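Search this site Enter keywords Go

Sugar at Break Time: What Students in Prarkeck Eat Between Classes
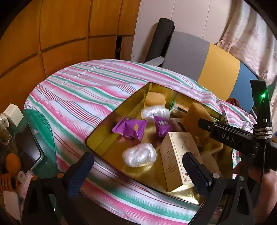
Antwi
Second-year student, Food and Society

1. Background

My project looks at snacks eaten between meals by students at Prarkeck College. Most surveys of student diet ask about breakfast, lunch and dinner and leave the rest of the day as one line at the end. I wanted to know how much of the day's sugar comes from that one line. Sweets and cake are cheap, they keep well in a bag, and they get passed around, so people often don't remember them when they are asked later what they ate.

The college has two sites, the main building and the Rustau annex. The annex has no canteen, only a vending area by the stairs. I expected students there to snack more.

2. Method

I used a food diary. 37 students filled one in for five school days in December, 22 from the main building and 15 from Rustau. Each person wrote down every item eaten outside a meal, the time, and where it came from: bought, brought from home, or given by someone else. Drinks were recorded only if they contained sugar. Water and plain tea were left out.

The diaries were typed into Prelteo, the survey program the department uses. It does not handle free text very well, and I had to go back and sort the entries by hand into six groups: wrapped sweets, chocolate, cake and cookies, chips and nuts, fruit, and sugary drinks. Where a packet size was given I used the label for the sugar content. Where it was missing I used a standard portion from the course handbook.

3. Results

The diaries gave 1,658 entries. After taking out duplicates and entries with no time or no source, 1,398 were left, and all the results are based on those.

Wrapped sweets were the largest group, followed by cake and cookies. Fruit came fifth, ahead of chips and nuts. Most snacks were eaten between the second and third class, with a smaller rise late in the afternoon.

The source of the food was more interesting to me than the type. At the main building most snacks were bought. At Rustau more than half were brought from home or given by another student. Students at the annex did not eat more snacks per day than the others, so my first guess was wrong. They did eat more cake, nearly all of it homemade.

Shared food was also where the diaries were weakest. People wrote "some sweets" or "a bit of cake" with no amount. I counted these as one portion each, and the real figure is probably higher.

4. Problems

The week I picked was close to the end of term and several classes had small parties. A normal week in another month would give a better picture. The group was also made up of people who agreed to keep a diary – they may be more careful eaters than the rest of the college. Three diaries were clearly filled in all at once on the last day. I kept them in but marked them in the appendix.

5. What I would change

I would run it for two weeks and give each student a small card with portion sizes on it. I would also add a box for the number of people sharing. The appendix has the blank diary page, the six food groups and the full tables. The report limit was 4,000 words, so the interviews I did with the annex students are in a separate file held by the department.

Report submitted 08/08/2026

We use cookies to improve your visit. Accept Settings

Contact | © Prarkeck College | Back to top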